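Trerevside Hall: Questions We Hear a Lot About Tables, Dishes and the Shared Kitchen

Last updated 2022-04-11

Thank you for thinking of Trerevside for your supper, your shower, your reunion or whatever it is you're gathering people for. We've tried to answer the things people most often ask when they call, and we apologize in advance for going on a bit. If you've hired the hall before, please have a look anyway, as a few things changed in February when the new tables came.

What do I get when I book the hall?

You get the main room, the kitchen, the folding tables and chairs, and the use of all the everyday dishes and flatware in the kitchen cupboards. You don't get tablecloths, paper goods, candles or coffee. People do sometimes assume the coffee is included (there is nearly always a can of it on the shelf above the sink), but that can belongs to the Mivdale Walking Club and they notice when it goes down!

How many people can I seat for a meal?

The hall holds 135 people seated at tables, and 200 if you are only using chairs in rows. We'd gently suggest you not plan a sit-down dinner right up to the limit if you can help it. It's allowed, and it's been done, but passing a gravy boat gets to be an adventure, and anybody who needs to get up in the middle of things has to ask a whole row to scoot in.

Are there enough dishes for everybody?

For most parties, yes. The everyday dishes are a mixed lot, gathered over a good many years from a good many households, so please don't expect them all to match. We think they look cheerful together. If you want everything the same, the rental place in Preltholm has full sets in white and will deliver, and you'd arrange that with them directly.

May I come and look at the dishes first?

Please do! Call the office and we'll find a time when the hall is open. Bring a tape measure if you're planning centerpieces, and bring your own serving platters if you want to see whether they'll fit in the refrigerator. One lovely couple brought an empty cake box along and saved themselves a great deal of worry.

What are the tables like?

They're long folding tables with white tops and black metal legs, and they wipe down beautifully. The tops have a bit of a shine to them, so if you're fussy about glare in your photographs you may want a cloth or a paper runner. Otherwise they look perfectly nice bare, and plenty of people leave them that way for a soup lunch or a pancake breakfast.

How do I put a table up without pinching my fingers?

With a friend, if there's one to be had. Lay the table on its side on one of the moving blankets, open one set of legs, and slide the locking ring all the way down until it stops. Do the same at the other end. Then each of you takes an end and you turn it over together, lifting from the top and keeping your hands well away from the legs. Give it a good firm lean before you put anything on it. A ring that has only gone halfway will feel fine right up until somebody sets down a slow cooker.

Please don't drag the tables. The floor in the hall is tile, and table feet make an awful noise on it, and they do catch in the grout lines. Lift and walk, even if it's only a few steps.

What does a basic place setting look like here?

We keep it simple. For a soup lunch or a casual supper, we set out a bowl, a mug and whatever flatware the meal calls for, and we let people carry their own plates from the serving table if there are plates at all. The fork goes on the left and the mug goes up toward the top, on the right if you're being proper about it. If your guests are the sort to help themselves, it won't matter a bit where anything starts out.

A good trick, if you have several helpers and they all learned table setting from different grandmothers, is to put one of each thing out on a table before the helpers arrive, and settle the arrangement among yourselves while there's only a little to move.

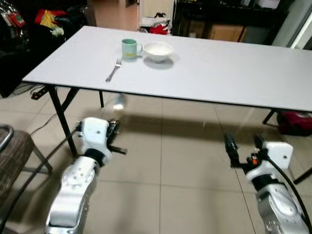 Once everybody has agreed, do one whole table from end to end and let the others copy it. It goes so much faster than calling instructions across the room. Bowls first, all the way down, so that you can see your spacing and shift them along if you've been too generous at the start. Mugs come next, and the flatware last of all, as forks have a way of traveling when people reach over them.

Can I use the mugs for soup?

You certainly can, and for children or for anyone eating on their feet a mug is a good deal easier to manage than a bowl. The shallow bowls are pretty but they slop if you fill them too high. We ladle to just below where the side starts to level out. If you're carrying several on a tray, go lower still and bring the pot around afterward for seconds.

Where do I find everything?

Bowls and plates are in the tall cupboard to the left of the stove. Mugs hang on the rack by the window, with the extras in the cupboard underneath. Forks, knives and spoons are in the gray bins on the counter, and the serving spoons live in the drawer that sticks. (Pull up a little as you pull out.) Ladles and the big knives are in the locked drawer, and the key is on the ring you'll be given when you pick up.

Is there a dishwasher?

There is, and it's a fast one, but it's a commercial machine and it doesn't behave like the one you have at home. It needs to fill and heat before the first load, so turn it on while people are eating dessert. Scrape and rinse everything first. Load the mugs upside down in the peg rack, bowls leaning all the same way, and forks standing up loosely in the round baskets with the tines up. If you cram the baskets full, the ones in the middle come out just as they went in.

When the cycle ends, slide the rack out and let it stand for 3 minutes before you touch anything. The dishes come out very hot and will mostly dry themselves if you leave them be. Anything still damp can be finished with a towel from the blue shelf. Used towels go in the hamper, please, and not back on the shelf.

What shouldn't go in the dishwasher?

Wooden spoons, the cast iron pan, the good knives, and anything with a handle that has been glued back on. We have a few of those, we're sorry to say. Anything with gold trim should be washed by hand as well.

I've broken something. What do I do?

Sweep it up carefully, wrap it in newspaper so that whoever takes out the trash isn't hurt, and leave us a note on the clipboard. We don't charge for the odd mug or bowl. Things get broken at parties, and we would much rather hear about it than find ourselves short at the next supper. If it's a whole tray, do give us a call and we'll talk it over kindly.

Something of mine got left behind. Do you have it?

Quite possibly! We keep lost dishes, lids and serving spoons on the shelf in the back hallway for a month. A strip of tape with your name on the bottom of a casserole dish is the best thing in the world. After the month is up, anything unclaimed joins the kitchen, and that's how we've come by some of our nicest pieces.

How should I leave the tables at the end?

Wipe them with warm water and a drop of dish soap, then again with a clean damp cloth, and dry them. Please run the cloth along the dark edging too, as frosting likes to hide there. Don't use the scouring pads, which leave scratches on a shiny top. Once they're dry, fold the legs in and stand the tables in the cart, tops facing tops, so that no metal rubs against a clean surface.

And the floor?

Sweep it, and mop any spills with plain water. You needn't mop the whole room. The mop bucket is in the closet marked 727, a number left over from when the building was part of the Rolland school. Please empty the bucket down the floor drain in that closet and leave it upside down.

Can I set up the night before?

If the hall isn't booked the evening before, yes, and at no extra charge. Ask when you reserve and we'll pencil you in. If you do lay the tables ahead of time, turn the mugs and bowls upside down or spread a clean cloth over them to keep the dust off overnight.

How do I reserve?

Call the office or stop by and fill in the yellow form. We'll need your name, the day you want, how many people you expect and whether you'll be cooking or only warming things up. You can pick up your keys the morning of your event, and when you're finished, drop them through the slot in the office door.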